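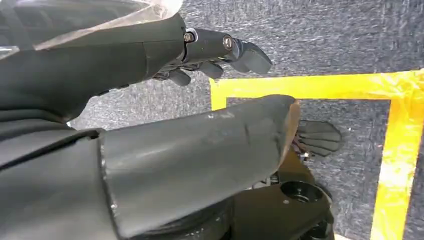 Subject: Re: Shared bench, hand build: marked area and thumb joint

From: Gwawr Pritchard
To: Lollow workshop members' list

Dear Ívar,

Thank you for your message. My answers follow your points.

Ívar Vigfúsdóttir wrote:
> 1. May the yellow tape on the grey surface be lifted once
> the Clustine trials are over?
> 2. The thumb still stalls at 32 degrees. Is this the Zusetti
> driver or the linkage?
> 3. Should the clear plastic over the back of the hand come
> off before the next run?

On point 1, please leave the tape in place until the end of March. The reach tests are measured from its edges, and members using the bench in the evening are asked not to put tools inside it.

On point 2, I suspect the linkage. I ran the driver by itself for 77 cycles without a fault. Please slacken the joint at the base of the thumb by 2 turns and repeat the test. The slanted end of the thumb is also worn at the rim, and a replacement should be printed from the Kadlec drawings, revision 33.

On point 3, the plastic should stay on. The shell has not yet had its final coat, and fingerprints have already had to be removed once.

Members who wish to work on the hand are reminded to enter their name in the bench book and to switch off the supply before touching the fingers.

Yours sincerely,
Gwawr Pritchard
Bench Coordinator, Lollow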